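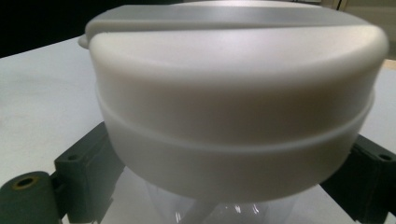 Leaving people on an old version is better than leaving them with nothing, the lead developer at Zamani told us, and that was the thinking behind the change that caught so many Cerero users by surprise in June.

Cerero is a podcast player for phones and tablets. Zamani has made it from a small office in Skanville since the first release, and it has a loyal following among people who want to keep their downloads in folders. With build 2402 the app stopped supporting the oldest devices it used to run on. Owners of those devices were moved to what the company calls a "resting version", build 2206, which can still be downloaded but will get no new features.

We spoke to the developer by video call a few weeks after the switch. The interview has been shortened and put into order.

The first thing we asked was why 2206. It isn't the last build that ran on the older phones. Several later ones did too, and some readers wrote to us complaining that they had lost features by being sent backwards.

"2206 was the last one we were happy with on slow hardware," the developer said. "After that we rebuilt the search, and search on an old phone went from a short wait to a very long one. You could type a word and go and put the kettle on. So we had a choice between the newest build that would technically open and the newest build that was pleasant to use. We went with pleasant."

Anyone who was already on one of the later builds can stay there. The app only offers 2206 if you delete it and download it again, or if you set up an old device from scratch. This was in the release notes, but halfway down, and the developer accepts that it should have been at the top.

"I wrote those notes and I put the new sleep timer first, which was a mistake. If somebody has a seven-year-old tablet on the kitchen wall they don't care about the sleep timer. They want to know if the thing will work tomorrow."

The listing in the store caused trouble as well. Cerero's page describes the current app, with current screenshots. A person with an old tablet sees that page, presses the button, and is then asked if they would like an older version. Nothing on the page says what the older version can do. Zamani received a run of one-star reviews from people who had expected the new folder view and got the old one.

Could the company have written something in the description?

"We have now. It's the second paragraph. But most people don't open the description, they look at the pictures and the stars. I do the same when I'm installing something. We did think about adding a screenshot with a warning written on it, and then you're spending one of your slots telling most visitors about a problem they haven't got."

The developer would like stores to let a company supply a separate set of screenshots for each version it still offers, and has asked for that through the usual feedback form. There has been no answer beyond the automatic one.

We moved on to money. Cerero costs nothing to download and has a 30-day trial of its paid features, after which you either subscribe or go back to the basic player. Subscribers on the resting version pay the same as everyone else. Some think they should pay less.

"That's the complaint I have most sympathy with," the developer said. "We talked about it for a long time. The difficulty is that the subscription belongs to the account and has nothing to do with the device. A lot of those customers have a new phone as well, and the old tablet is the second one. If we charged by the oldest thing you own, everybody would find an old phone in a drawer."

Zamani settled on refunds for people who ask. If the only device on your account is running 2206, you can write to support and get back whatever is left of the year. The form is under Account, then Help, then Older devices. We asked if it could be easier to find, and the developer said a link from the main settings page was planned for the next update to the website.

What happens when 2206 itself breaks? The app needs to talk to Zamani's server to sync what you have played, and servers change. The company has promised two years of syncing for the resting version. After that, the developer said, the player should carry on as a player. Downloads will still play, new episodes will still arrive, and feeds can still be added by hand. Your place in an episode just won't follow you from one device to another.

"I don't want to promise more than two, because I've seen what happens. You say 'always' in a blog post and then five years later you're keeping a machine running for eleven customers and you're afraid to restart it."

Security fixes are a separate matter. Zamani will put those out for 2206 during the same period if they are serious, and each will carry the same number with a letter after it so that people can tell them from ordinary updates.

We also asked about Gedum, the rival player that dropped its old devices last year with very little notice. Gedum's users on older phones found one morning that the app would open only to a message asking them to upgrade. Quite a few of them came over to Cerero, and now face a milder form of the same thing.

The developer didn't want to criticise. "I understand why they did it. Every version you keep alive is one you have to test, and they have more versions than we do. I'd have given people a way to get their list of shows out first. That's the one part I'd have done differently."

Cerero has always been able to export its list of subscriptions as a file, and 2206 can do this too. The command is in the share menu on the Library screen. The file can be opened by most other players. It does not include your downloads or your folders, as there is no agreed format for folders and other apps would ignore them.

Our last question was how long 2402 and the builds after it would go on supporting the devices they run on now. The developer said there was no date, but that next time the warning would appear inside the app, on the devices affected, well before the change.

Readers who are not sure which build they have can find the number at the bottom of the About screen. On tablets it is in small grey type under the licence text, and you may have to scroll.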